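3.2 Materials and procedure

The sorting task was chosen because it can be explained in one sentence and does not depend on reading ability. Participants in the Brimwood group and in the Kettunen group received the same instruction, which was read aloud in their first language. In total 200 adults took part, and 67 of them reported that they use color as a main cue in their daily work, for example in textile storage or in a plant nursery.

Each session started with a short training block. The participant was told a category name taken from the Clurkia word list and had to decide to which bowl it belongs. The names were always presented by voice, never in writing, so that spelling could not help the memory. We kept the interval between two names at 700 milliseconds after the response, as in our earlier pilot study at Dulon.
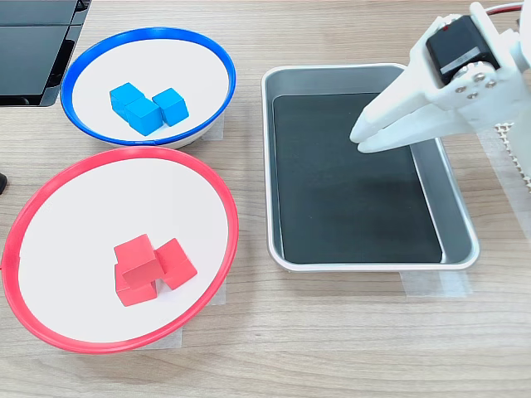 Figure 2. Bowls with colored rims on the table; the blue-rimmed bowl holds three blue cubes.

The measure of interest was the time between the end of the spoken name and the first movement of the hand. Trials in which the participant changed the decision were kept in the data but marked separately, as such corrections may reflect a weak category border – a point to which we come back in Section 5. Sessions lasted 60 minutes including the break.

Two differences between the groups should be mentioned. In Brimwood the sessions were held in the morning, while in Kettunen most participants could come only after work. Also, the Kettunen group was somewhat older. We therefore included age and time of day as covariates in all models reported below. Neither of them changed the direction of the main effect, but the effect of age on response time was larger than we expected from the literature on color naming.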